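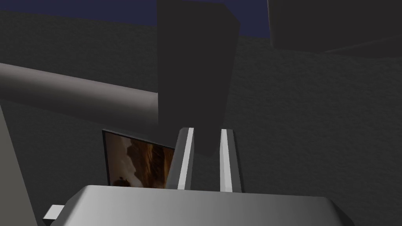
**Household and Shop-Floor Tasks: Progress to Date**

The Moriarty program on automated chores completed its first full round of simulated trials in November, and members have asked when the results might be felt in an ordinary kitchen or stockroom. The short answer is that some tasks are close and many are a long way off.

The round consisted of 2,232 attempts at 27 tasks, all run in simulation by the team at Wernden. The tasks were drawn from lists supplied by households in Cesham and by the packing floor at Fitateck. Picking up a single rigid object and setting it down elsewhere was completed reliably. Results fell sharply once an object had to be turned in the grip, fitted into a slot, or taken from between two others.

Soft goods remain the hardest group. Folding a towel, closing a bag and pulling a sheet straight were each attempted 109 times, and none of the three reached the standard that the program had set for further testing. Wiping a flat surface did better than expected, although corners were often missed.

"A person in a stockroom makes a hundred small corrections without thinking about them," said Tullio Fiore, who directs the program. "We can now reproduce a few of those corrections. I would not yet ask a machine to empty a dishwasher with my plates in it."

Members should bear in mind that success in simulation does not carry over directly to a working room. Friction, worn packaging and poor lighting are all simplified in the present models. For this reason only 4 of the tasks have been approved for physical trials, and these will take place at Fitateck outside regular shift hours. No household trials are planned at this stage.

The program will continue to publish its failure records together with its successes — a practice that several members requested at the last general meeting. Households and firms that wish to add a chore to the next list may submit a brief written account of the task, including the usual time taken by hand, to the Wernden office.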